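Why Robots Need Rules, Too
By Lindsay Bright

Picking up a cup is easy, right? You've done it so many times you don't think about it. A robot has to learn it, and somebody has to show it how. I got to find out about the rules people follow when they do the showing, and I loved them (yes, I'm a grown-up who loves rules!).

Rule one at Traromside is my favorite: start the same way every time. Cups go in their place, and you wait for the word "go." If you start any old way, the robot can get mixed up about which part is the job and which part is you scratching your nose.

Rule two is to go slow and be gentle. Squashing a cup teaches squashing!
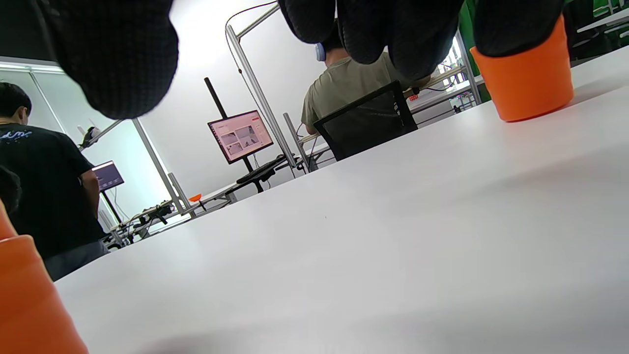
Gloved fingers at the rim of an orange plastic cup.

Rule three is about cables. Gloves like these can have a cable on each one, so before you move, you check that it has room to bend. A cable that gets yanked can break, or pull something off the table. I'd say the same goes for your headphones at home.

Then there's rule four: rest! The rule sheet says 12 tries and then you stop and shake out your hands, even if you feel fine. Tired hands get sloppy, and a robot can copy sloppy just as well as it copies neat. A long job might need over 50 tries, so that's a lot of shaking.

Between tries, your hands go flat on the table, palms down, with the cups stacked up between them. It's a bit like "ready position" in gym class.

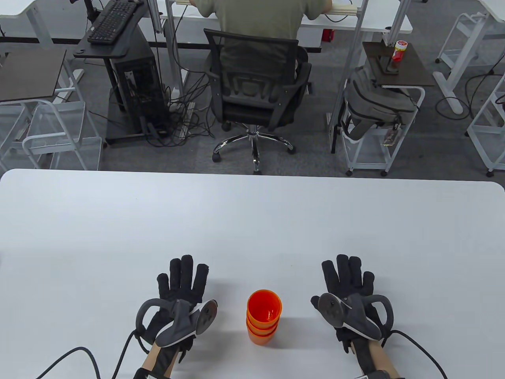
Dindo Aquino wrote to ask whether a bad try should be thrown away. He thinks it should be kept, with a note saying what went wrong, so people can learn from it. I like that a lot, Dindo! The Traromside sheet says to mark it and tell the person in charge, and never to pretend it was a good one. Fibbing to a robot is still fibbing.

Want to try it? Write two rules for stacking cups, then get a friend to follow them exactly as written.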